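4. Preparing the computer

Read this section to the end before you start. The Totura inventory program does not need a new computer. Many shops run it on an old desktop from the back office, and it works well if you check a few things first.

4.1 What you need

A desktop computer with at least 4 GB of memory
A free USB port for the Flullo label printer
A network cable (wireless is possible, see 4.5)
Your license letter, with the 11-character shop code
A Phillips screwdriver, only if you add memory or change a drive

4.2 Before you open the computer

1. Copy all the files you want to keep to another disk. The set-up program erases the drive it is installed on.
2. Shut down the computer from the menu and wait until the fan stops.
3. Switch off the power supply at the back and pull out the power cord.
4. Press the power button one time and hold it for five seconds.
5. Remove all other cables. Put a piece of tape with a name on each one if you are not sure where it goes.
6. Lay the computer on its side on a firm table and take off the side panel.

CAUTION: Never open the power supply itself. It can hold a dangerous charge for a long time after the cord is removed.

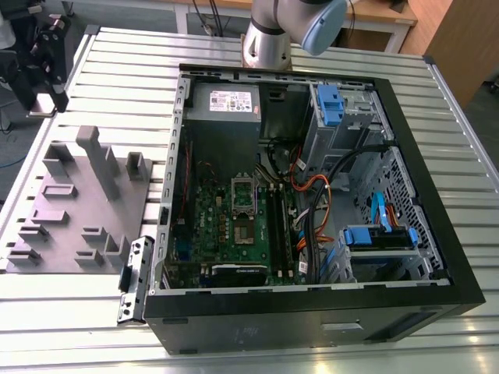 4.3 Adding memory

If your product list has more than 2,243 items, we recommend 8 GB. With less memory the program still runs, but the search becomes slow when two people use it at the same moment.

1. Touch a bare metal part of the case before you take the new module out of its bag.
2. Open the clips at the end of the memory slot. On some boards only one end has a clip.
3. Turn the module until its notch agrees with the key in the slot. It fits in one direction only.
4. Press down on both ends until the clips close. You will need more force than you expect, but do not rock the module from side to side.

NOTE: Use modules of the type printed in the manual of your motherboard. Modules of another generation do not fit, even if they look almost the same.

4.4 Choosing the drive

Totura can be installed on a hard drive or on a solid state drive. The program needs 169 MB, plus space for your database and the daily backups. Keep 20 GB free and you will not have to think about it for several years.

If the computer has two drives, install the program on the first and send the backups to the second. This is how it was done at the Robles hardware store in Sirnham, and when their main drive failed in September they lost only one morning of sales records.

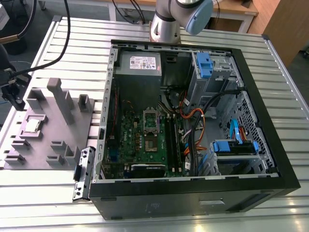 1. Check that each drive has both its power cable and its data cable.
2. Write down the size and the serial number of each drive. The set-up program shows the drives by serial number – not by position in the case.
3. Put back the side panel and tighten the screws by hand.
4. Connect the monitor, keyboard, mouse and network cable. Leave the label printer for later.

CAUTION: If you connect the label printer before the program is installed, Windows may choose a wrong driver. In this case, remove the printer in Control Panel and start again from 4.6.

4.5 Network

A cable is better for the main computer. For the other computers in the shop, wireless is enough. All of them must be in the same network, so do not use the guest network of your router.

If the main computer cannot be found, you will see error 103. Check first that it is switched on and not in sleep mode – this is the most common reason. Then check the firewall, as described in Appendix B.

Section revised by Rocío Aranda, May 10, 2018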